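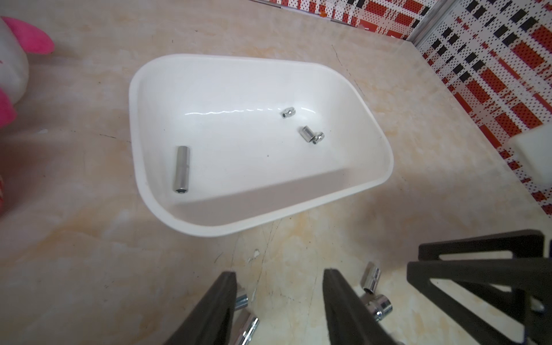
Chrome sockets in and beside a white tray, with the two fingers of a robot gripper in the foreground.

The Grestix Code of Practice for Tabletop Manipulation, usually called the Grestix Code, is a voluntary set of rules for work in which a robot arm picks up, moves and sorts small objects on a table. It covers the layout of the work surface, the choice and care of objects, the conduct of operators, the limits placed on the arm, and the records kept of each session. The code is used mainly by research laboratories, training workshops and small firms. It does not replace national law on machine safety, and a site that follows it must still meet any legal duties that apply to its equipment.

Background

The code began as a set of house rules at Koltura, a workshop that tested grippers on hand tools and loose hardware. The rules were first written down in April by Syfiqah Liew's predecessor in the test room and filled two pages. They dealt mostly with where an operator could stand and who was allowed to restart an arm after a stop. When Koltura began to share test results with a second site, Imai, the two found that the same task had been set up in different ways. Trays were fixed to the table at one site and left free at the other. A dropped part ended the trial at Imai, while at Koltura the operator put it back and went on.

Syafiqah Liew was asked to bring the two sets of rules together. Her draft kept most of the Koltura text on safety and most of the Imai text on records. It was adopted by both sites and later taken over by Grestix, which publishes the code and handles requests for changes. The current edition is dated 13 Feb 2026.

Scope

The code applies to fixed arms working at table height with a gripper of two or more fingers. It covers objects that an adult can lift easily with one hand. Mobile robots, arms that share a load with a person, and work with blades, hot parts or open liquids are outside its scope. Suction tools were left out of the first edition and are now treated in an annex.

A site may apply the code to arms guided by a person, to arms running a stored program, and to arms controlled by learned software. The same limits on speed and force apply in each case. Where control passes from one mode to another during a task, the change must be entered in the session record.

Structure

The main text has 8 parts and is divided into 492 numbered clauses. Clauses using the word "must" are required of any site that claims to follow the code. Those using "should" are advice, and a site may depart from them if it writes down what it does instead. Notes printed after a clause help with reading it but add no duties.

Work surface

The table must be stable, and its top must not shift when the arm stops suddenly. Any surface material is allowed. Patterned or veined tops may be used, but the pattern should be noted in the record, as should marks or scratches that a camera could mistake for the outline of an object. Bright reflections are treated in the same part. The code advises operators to check the view from every camera in use before the first trial, with the lights set as they will be during the work.

Items that play no part in the task are called bystander objects. They are permitted on the table and behind it. A site must decide before the session whether such objects stay in place throughout or may be moved between trials. The arm is not allowed to touch them on purpose, and contact by accident is recorded.

Containers

Trays, bowls and boxes are treated as part of the task and are listed with the objects. The record states whether a container is fixed or free to slide. For a tray with a raised rim, the planned path must bring the gripper in from above the rim unless the task calls for contact with it. Sloped inner walls receive a separate note, as round parts can roll down them and come to rest against one another.

An object counts as placed when it is inside the container, released by the gripper and at rest. An object balanced on the rim does not count. This clause was disputed during drafting, and Imai kept its own reading of it for a time before accepting the published wording.

Metal and round parts

Sockets, nuts and similar hardware have a section of their own. Polished metal reflects light strongly and its edges may be hard to detect. Short cylinders can stand on end or lie on their side, and the two positions call for different grasps. The code therefore requires the starting position of each part to be recorded as upright, on its side or touching another part. Parts that touch must not be forced apart by closing the fingers between them at full force.

Hardware should be wiped clean before use. Parts with burrs, loose plating or sharp edges must be taken out of service. Parts of different sizes may be mixed in one session, provided that the gripper opening suits the largest of them.

Gripper and arm

Finger surfaces are inspected at the start of each day and after any collision. Finger pads may be replaced only while the arm is powered down. The speed limit near the table is lower than the limit in free space, and both values are posted where the operator can read them. Hands must stay out of the reach of the arm while it is enabled, including when an object has fallen and only needs to be turned over.

Each station must have a stop button within reach of the operator. After an emergency stop, the arm may be restarted only by the person who has cleared the table.

Records

A session record lists the station, the operator, the objects, the starting layout and the result of every trial, failed trials included. Files may be kept in any open format. Omia, a record-keeping program offered with the code, checks that required entries are present, but its use is optional. Sites that store more than 2,000 trials must keep a second copy in another building.

Revision

Requests for changes are sent to Grestix in writing and must name the clause concerned. Changes that affect safety are issued at once as a notice, and other changes are held for the next edition. Sites have until the following April to move to a new edition and may cite the earlier one in the meantime.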